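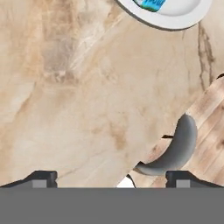 Marble is sold by appearance and fails by chemistry, and the two subjects are seldom discussed in the same showroom. A buyer choosing a beige or cream stone for a kitchen will look at ground colour first and veining second. Where the veins run diagonally and faintly, with clouding between them, as on the worktop shown, most buyers read the surface as calm and stop looking. The thin, darker brown vein near the right-hand edge, which branches as it goes down, is the sort of feature a fabricator would want to examine from both faces before deciding where to put a saw cut. Veins are places where the composition of the stone changes. Some are as sound as the material on either side of them and some are not, and the polished face gives limited evidence either way.

The geology can be stated briefly. True marble is limestone that has been recrystallised by heat and pressure. The grains are mostly calcite, or dolomite in some deposits, and they interlock with little cement between them. Colour comes from what was in the limestone before it was altered and from what has moved through cracks since. Iron oxides give yellows, browns and reds. Graphite and other carbon give greys. Clay minerals and mica collect in thin seams, and these seams are where a slab is most likely to part.

The trade uses the word more loosely. A stone may be sold as marble because it is calcareous and takes a polish, which lets in a large number of compact limestones. For a worktop the distinction matters less than might be expected, as both will be marked by acid. It matters more for strength and for absorption, and a buyer who wants to know which stone is being offered should ask for the petrographic description and the test report. A reputable importer holds both.

From face to slab

At the Ciletti quarry, stone is taken from the face with diamond wire and dry chain saws. The benches are laid out to follow the bedding where possible, and each block is marked with its orientation before it is moved. That mark decides the look of the finished material. Cut across the bedding, a block gives long, directional veins. Cut parallel to it, the same block gives broad patches and clouds, and a customer comparing the two would probably take them for different stones.

Blocks are washed, inspected and struck with a hammer. A sound block rings and a fissured one gives a flat note. The test is old and crude, and it is still carried out before any money is spent on ultrasonic measurement. Blocks that pass go to a gang saw or a multi-wire machine and are cut into slabs, normally 20 mm or 30 mm thick.

Nearly all slabs are then treated with resin. The slab is dried in an oven, epoxy is spread over the face, and a vacuum is applied so that the resin is drawn into fine cracks and pits. A glass-fibre mesh is often bonded to the back at the same stage. After curing, the face is ground and polished, which removes the resin from everywhere except the voids it has filled. The practice is sometimes spoken of as a fault concealed. It is better regarded as a standard process that ought to be declared, in the way that it is declared for timber that has been preserved. Without it a good deal of decorative stone could not be transported.

The consequences appear later. Epoxy yellows under ultraviolet light, so a filled fissure beside a south-facing window may become visible after several summers. Epoxy also softens with heat well before the stone is affected. A hot pan set down on a filled area can dull the filler and leave the surrounding calcite as it was.

What acid does

Calcite reacts with acid. The products are a soluble calcium salt, water and carbon dioxide, and on a polished face the result is a dull mark known as an etch. Lemon juice, vinegar, wine, tomato and many bathroom cleaners will all do it. The mark is a change in the shape of the surface. A polished face reflects light evenly because it is flat at a very small scale, and once acid has dissolved part of it the light is scattered.

Etching is often confused with staining, and the confusion causes most of the complaints received by suppliers. Hoveck, which runs a stone yard and handles claims for several smaller dealers, logged 100 complaints about calcareous worktops in the period it made available for this article. Of these, 58 concerned etching. In most of that group the owner had reported a stain and had attempted to remove it, frequently with a cleaner that contained acid.

A stain is foreign matter inside the stone. Oil is the usual agent in kitchens. It travels along grain boundaries and darkens the stone by filling gaps that previously held air. It can be drawn out with a poultice: an absorbent powder, mixed to a paste with a suitable solvent, spread thickly, covered with film for a day, then uncovered and left to dry. Several applications may be needed. A poultice will do nothing for an etch.

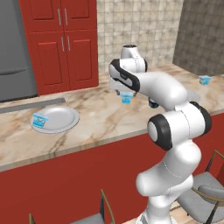

Sealers need to be considered against this background. The common type is an impregnator, a silane, siloxane or fluoropolymer carried in water or solvent. It lines the pores and lowers their surface energy, so that liquids bead or are absorbed more slowly. It leaves no continuous film. An impregnator therefore gives useful resistance to oil and coloured liquids and next to none to acid, which acts on the exposed surface of the grains. The point is printed on most containers, usually in small type.

Løken, a manufacturer of stone treatments, sells a coating intended to resist acid as well. It is a true film, applied by trained installers and cured on site. Film coatings work while they are intact. They also scratch, and a scratch in a film is repaired by stripping and recoating a section, whereas a scratch in bare stone can be rubbed down locally. Some owners dislike the feel, which is slightly warmer and less hard than polished marble. The price quoted for a medium-sized kitchen was £1,955, including one return visit.

Ellitz, a testing laboratory, compared coated and uncoated samples of one beige marble in July. Drops of dilute citric acid were placed on each tile under a watch glass and gloss was measured before and after. The uncoated tiles lost gloss at the shortest exposure in the programme. The tiles treated with an impregnator lost a similar amount. The coated tiles showed no measurable change until the film had been deliberately abraded, after which the acid reached the stone through the abraded lines and the loss there matched that of bare marble. The samples were flat, new and from a single block, so the results should be applied to an old kitchen with some caution.

Finish as a decision

The cheapest means of managing etching is to choose a surface on which it is less visible. A honed finish stops the polishing sequence early, commonly at 400 grit, and has a low, even sheen. Acid still attacks it at the same rate. The contrast between damaged and undamaged areas is smaller, and light marks can be blended by hand with an abrasive pad of matching grade. Polished marble needs powders, a machine and some experience.

Brushed finishes go a step further. Abrasive bristles remove softer material preferentially and leave a slight relief. They hide wear well and hold crumbs and grease in the low points, and they are harder to wipe clean. Darker stones change more than pale ones when they are honed or brushed, losing much of their depth, and a sample should be seen in the finish that is to be supplied.

Edges and supports

Marble is strong in compression and weak in bending. Most breakages happen in handling or at cut-outs, where a narrow strip of stone remains in front of a sink or hob. Inside corners should be cut to a radius, since a square corner concentrates stress. Steel or glass-fibre rods are sometimes set into grooves on the underside of the front strip. Steel should be stainless. Ordinary steel rusts when moisture reaches it, expands, and splits the stone that it was put there to protect.

Cabinets must be level before the stone is fitted. Hoveck instructs its fitters to refuse any run of units that is visibly out of true, and to shim at the cabinet feet, never between carcass and stone. An unsupported overhang in 30 mm marble is held by the yard to a short distance and any breakfast bar receives brackets. The yard keeps over 600 slabs under cover, stored upright on A-frames, and lifts them in the same position. A slab carried flat can crack under its own weight.

Joints are placed where the veining allows. On a directional stone the fabricator will photograph the slabs, overlay the templates on screen and move the pieces until the lines meet acceptably. Some waste follows, and it should be itemised. A buyer who has asked for matched veins and received a price with no allowance for waste should ask how the figure was reached.

Daily cleaning requires warm water and a neutral detergent. Soap forms a film in hard-water districts and is best avoided. Limescale around taps is itself calcium carbonate, so any product that dissolves it will also dissolve the worktop; it is taken off with a plastic scraper held flat, or prevented by drying the area after use.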